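Frequently asked questions - Haberkorn Rooms, Wudstead

How do I book a room?
Fill in the form on the bookings page or ring the office. We hold a date for 10 days while you make up your mind. After that it goes back on the calendar unless the deposit has reached us.

How many people can you seat?
The Long Room seats 86 at tables. If you want a dance floor, plan on fewer and ask us for the second seating plan. The Garden Room is smaller and suits christenings, birthday teas and craft afternoons.

How old is the building?
It went up in 1893 as a seed merchant's store. The hoist beam is still above the side door. Please don't hang anything from it.

Are tables and chairs included?
Yes, both are in the hire price. Linen is not. You can bring your own or order it through Flomico, who deliver on the morning of your event and collect the next working day. We need your linen order by the Wednesday of the week before.

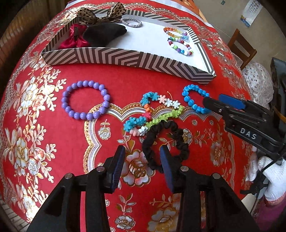
Cloths brought from home can go on any of our tables. Please use clips or weights to hold them down and keep pins and staples away from the table tops. If you leave a cloth behind, we keep it in the office for a month.

Can we decorate the night before?
If the room is free, yes, from 6 pm until 9 pm. There is no charge, but we can't promise it until the week of your booking because a late hire may come in. Ask Marlene Kleinschmidt in the office.

Can we use candles?
Tea lights in glass holders are fine. Tall candles, sparklers and confetti cannons are not allowed indoors.

Can we bring our own food?
Yes. The kitchen has 2 ovens, a large fridge and a hot cupboard. Outside caterers must send us their hygiene certificate first. There is no freezer space.

Is there a bar?
We can run one for you, or you can bring your own drinks and pay corkage. You can't sell drinks yourselves under our licence.

What about music?
Bands and DJs must plug into the sockets on the stage wall, which run through the sound limiter. Music stops at 11 pm and the room should be clear by midnight. Knut Rieger looks after the sound desk and will show your DJ how it works if you let us know in advance.

Where do people park?
Behind the building, off Drulto Lane. Cars can stay overnight - the gate is locked at midnight and opened again at 8 am.

When do I get my damage deposit back?
Within a week of the event, by bank transfer to the account you paid from.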